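Ivulik Lettings helpdesk
Ticket 561
Subject: pillows wrong size for cases / bed making taking too long, Navaratnam flat
Status: open
Priority: normal
Raised by: Mārtiņš Laur

Flat 4, main bedroom. New pillows from Hurkinix don't sit right in the Clistano cases. Case goes on ok then it's all twisted, filling ends up in a lump at the top and the corners stay empty. Had two complaints from guests in February, both said "lumpy". Changeover slot is tight as it is and the bed is eating most of it.

Tried so far:
- shaking down by the corners. Bit better, lump comes back
- case off, turned, back on. Same
- different case off the shelf, same make. Same

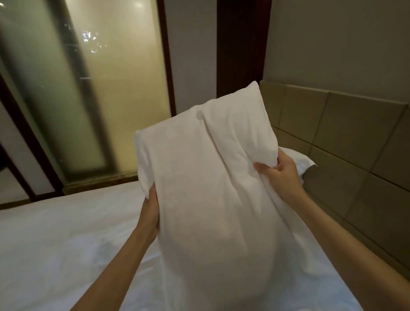 Checked the order sheet as well. Pillows are down as 900 gram fill, old ones were lighter I think but the labels are long gone so can't prove it. Cases are the same batch we've always had, washed hot every time. Could be they've shrunk. Don't have an unwashed one here to compare, can somebody look in the store cupboard at the office please.

Update, 11.40
Found the wash sheet. Laundry has had the Clistano stuff on the hottest programme since we changed over, label says 60 max. So shrinkage looks likely. Asked them to drop it, no answer yet.

Also tried folding the pillow long ways, pushing it in, then letting go once it's right at the bottom of the case. Slower but the far corners do fill. Needs a good thump after.
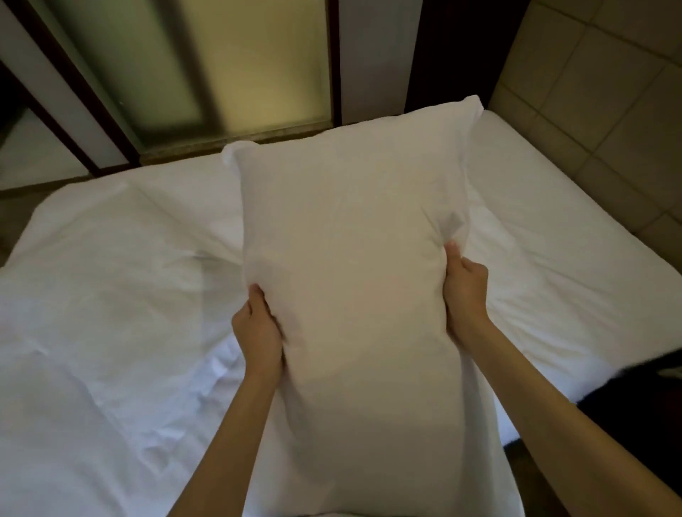 Second problem, might need its own ticket, say if so. Order of doing the bed. Checklist says duvet last, after pillows. Doesn't work for me in that room, you want somewhere to dump the duvet and there's no chair. I've been leaving it heaped on one half and doing the pillows over the other half, where the fitted sheet is already pulled tight, then swapping. Sheets themselves are fine by the way, no complaint there, it's only the pillowcases. Stone ledge at the head end wants a wipe before any of this or the dust goes straight on the clean linen. Not on the checklist. Can it be added.

Update, 14.15
Laundry rang back. They'll drop the temperature from the next load but obviously that won't un-shrink anything. Someone needs to decide, new cases or send the pillows back. Hurkinix take returns unopened only, and ours are all opened, so I'd guess cases. Price I was given is 225 for the full set, all flats, delivery on top. Didnt ask about colours, assuming white again.

Last thing. Pillows leaned up against the padded headboard look smart for the photos but by the time guests arrive they've slid down. Been laying them flat. Checklist says upright. Which is it?
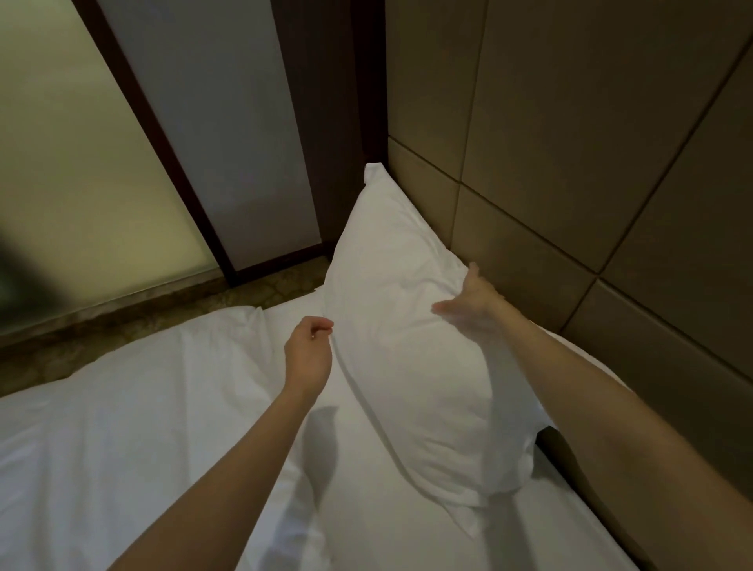

Reply from Navaratnam: flat is fine by me, I never liked them stood up. Go ahead and order the cases but get one size up, not the same again, and keep a couple back unwashed so we can compare next time. Ledge can go on the checklist, put it before the sheet. Leave the duvet bit as is for now, the other flats have chairs and I don't want two versions of the list going round.

Mārtiņš Laur, 15.05
Ok. Size up ordered, confirmation forwarded to accounts. Old cases stay in use til they come. Will do the fold-and-push thing meanwhile and allow extra time for flat 4.

Checklist edited, ledge wipe is now step one. Pillows changed to flat. Printed copy in the flat cupboard is still the old one, will swap it next changeover.

Status: waiting on delivery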